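Fallville weighs robot arms for computer recycling line, but the budget has gaps

September 10, 2021

The Fallville surplus and recycling center wants robots to take apart its old computers, and it wants the money for them in the next equipment budget. The request went in this month. It covers a two-arm cell from Stivetti, a supplier of automation gear, along with tooling, fixtures and a service plan. What it doesn't cover in any detail is the thing most buyers would ask first, namely how many machines a day the cell will get through.

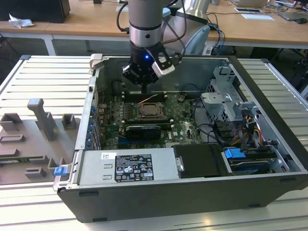 Retired office computers are a nuisance to process by hand. They come in many shapes, the parts worth reselling are small, and the people who do the job well are hard to keep. The Stivetti proposal leans heavily on this. It says little about variety, and variety is where the cost sits. A desktop case lying open on its side still has power cables bunched up in it, along with a drive cage, expansion cards and latches in different places, and a program written for one model may be useless for the next. The gray 3D-printed fixture on the table beside the computer is the sort of item that never gets its own line in a quote. Fallville should find out who prints the next one, how long it takes and who pays when it cracks.

The numbers that have been released are thin. Stivetti puts the share of incoming desktops the cell could handle at 70 percent. The center's own estimate of how much of its stock is desktops at all is 79 percent, with laptops and odd items making up the rest. Put those two figures together and barely more than half of what comes through the door would ever reach the robots. The other part would still be done at a bench, by staff whose wages appear in the plan as savings.

Payback is given as four years. That assumes the cell runs through a full shift with no long stoppages, and it assumes that prices for used processors and memory stay where they are. Neither is a safe bet. A maintenance contract is priced for the first year only, and the proposal leaves later years "to be agreed." Anyone who has bought a copier knows how that goes.

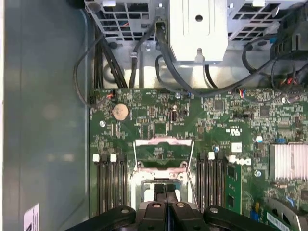

Ogunleye, a rival bidder, argues in a letter to the center that two arms are more than the job needs at this stage, and that a single arm working next to a person would give Fallville real data for less money. The letter asks for a paid trial of 10 weeks before any purchase, with the results open to all bidders. Ogunleye would of course like the contract too, and its own offer is also short on throughput figures. The idea of a trial is a good one all the same.

Work on the boards is the part the Stivetti plan is proudest of, and the part that deserves the most questions. Processors and memory modules bring in more than scrap metal does, but only if they come out clean. A bent pin or a chipped edge turns a sale into shredder feed. The request has no allowance for breakage. It doesn't say who carries the loss either, and the draft contract seems to leave it with Fallville.

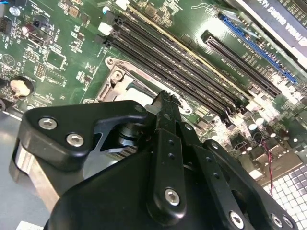 Spare parts are another soft spot. Gripper fingers wear, and the quote includes one set. Replacements would come through Radico, a distributor, with no delivery time stated. If a finger goes and the next one is weeks off, the cell stands still and the payback date moves.

Floor space, power and safety fencing have been put under "site costs" with no sum attached. The center says those figures will follow once the room has been measured. It would make more sense to measure the room first.

A decision on the equipment budget is expected before the end of September. The center can approve the full cell, ask for a trial or send the request back for more detail. Written comments on the proposal are being taken at the Fallville center's front office until then.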